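About the Okitwood Handling Laboratory

Updated in April
By the laboratory office

The Okitwood Handling Laboratory tests robot grippers, arms, cameras and controllers for companies that intend to buy them and for the makers who build them. The laboratory was set up by Lastar as a shared test center and now operates under its own management. It sells no equipment and accepts no commission on equipment that its clients go on to purchase.

Most requests begin with a practical question. A packing company may wish to know whether a soft finger can take the place of a suction cup on a mixed line, or whether a second camera would reduce the number of missed picks. Our staff turn the question into a written test plan, which the client approves before any work is scheduled. The plan names the objects to be handled, the starting positions, the permitted speed and the conditions under which an attempt is recorded as a failure.

A standard gripper comparison consists of 400 attempts, with 200 assigned to each of the two grippers under review. Both are given the same objects in the same order. Where a client wishes to compare controllers, the arm and gripper remain unchanged and only the controller is exchanged.
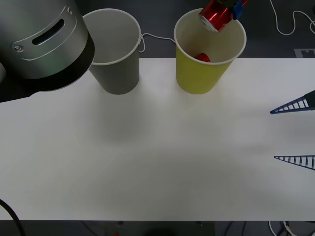 Everyday items are used wherever the plan allows. Paper cups and drink cans are inexpensive and easily replaced, and they place different demands on a gripper - a cup deforms under a force that a full can will tolerate. Clients are welcome to supply their own goods, provided that these reach the laboratory by noon on the Friday before testing begins.

Camera trials follow a similar procedure. Each camera is mounted at the height and angle recommended by its maker, and the trial is repeated under three lighting settings. Results from different settings are reported separately and are not combined into a single score.

The laboratory has eight test stations at its main site in Cellasberg. A smaller workshop, the Lo Presti Annex, is reserved for mounting plates, cable work and the repair of worn fingers. Equipment sent for trial is logged on arrival and inspected again before it is returned.

Every client receives a full report, including the record of failed attempts. Reports remain confidential unless the client agrees in writing to their release. Makers whose products are tested at the request of another party may submit a correction if they believe a device was wrongly installed, and the laboratory will repeat the affected part of the trial where the correction is accepted.

Inquiries concerning test dates, fees and site visits should be addressed to the laboratory office in Cellasberg.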